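Finished Draltance last night. It's the second Pimentel novel I've read and the longer of the 2, at 616 pages. Short thread, no spoilers past the first part.

1/ The setup: a ferry town called Jalosov loses its only bridge in August, and the people stuck on the far bank have to pick a new mayor by mail. Most of the book is their letters.
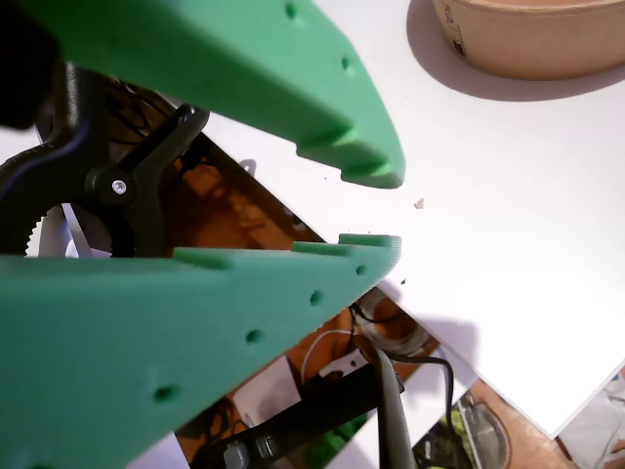 2/ The letters are the best part. There are 140 of them, and you can tell who is writing before you get to the signature. The baker never uses commas.

3/ The middle drags. The whole section at the Prereck salt works could be half as long. I put the book down there for a week and read something else.

4/ The romance is slow and mostly happens offstage. If you want a love story, read the first book instead. If you want people arguing over rope prices, this is the one. 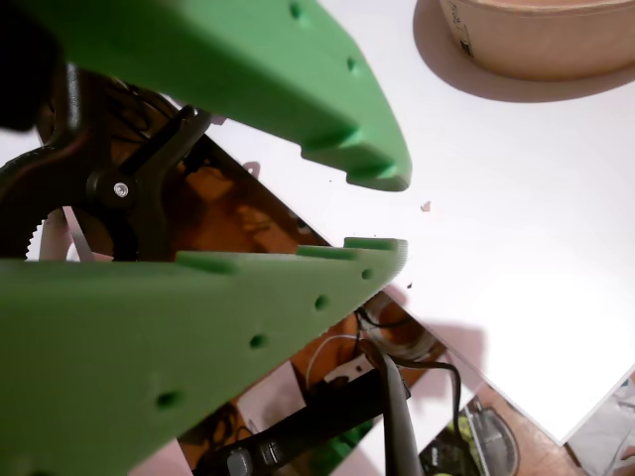 Prereck Reads
Book blogger, mostly fantasy and historical
December 23, 2020

5/ Yes, I took my account name from the salt works in the first book. I still think the chapter is too long.

6/ Four stars from me. The ending is fair and the map in the front is worth keeping a finger on. My library copy is due back tomorrow, so the hold list can move.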